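Odds and Ends from the Junk Drawers

Well, the great parts sort is underway! If you've been following along you know I inherited a whole shelf of mixed-up hardware when my uncle's old shop closed, and I have been putting off going through it since last May. Electrical stuff, plumbing stuff, things with wires, things that maybe used to have wires... it all went into the same coffee cans, because that's how he rolled (and how I roll too, if you ask my wife).

Relu Roman talked me into doing it the sensible way, which means a big table, everything spread out so you can see it, and bins to sort into. Click for the bigger size. The big ones load slow, sorry, I'm still on the cheap hosting plan.
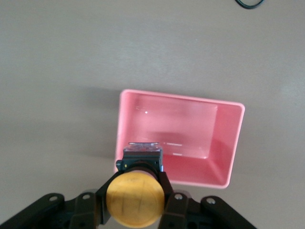

The pink bin, nothing in it yet.

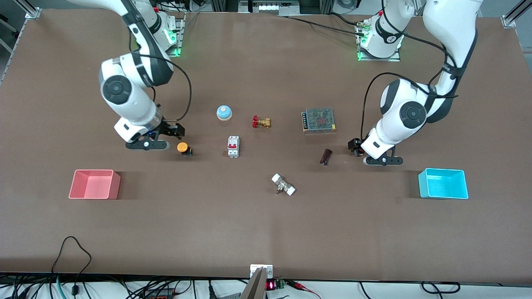

Bell, valve, power supply and the rest, with a bin toward each side.
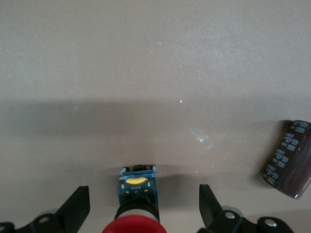
Stop button with the yellow label, and a nice fat capacitor off to the right.

Now, about the swap itself. It's the same deal as before: you bring a box, you take a box, and money only comes out for the good stuff. Imani Achterberg is keeping the list again and she has 2,145 lines in it already, which is a lot of washers if you ask me. If you want something held, write to her and not to me, I lose emails. The little brass valve with the red handle is going to Sotiris for his rain barrel, so please don't ask, he called it first and he has been very patient with me about a ladder I borrowed. The desk bell with the light blue top I'm keeping!! I don't need one. I just want to hit it when supper's ready. The power supply is up for grabs, but I haven't tested it and I'm not going to, so figure on bench-testing it yourself before you hook it to anything you like.

Big capacitors: short them out properly before you toss them in a box with other metal, please. Octavian Filip got a good snap off one at the last swap and said a word in front of his mother-in-law.

Still looking for: the lid to a Lester tackle box (the 20 inch one, green), any Erkby drawer dividers, and 3 knobs to match the ones on my Dinu radio. I'd trade a whole can of hose clamps for the knobs. Two cans, even.

Next batch of pictures goes up when I get through the second shelf, and there's a can back there so heavy I can't get it down by myself. Bring gloves if you're coming over to help.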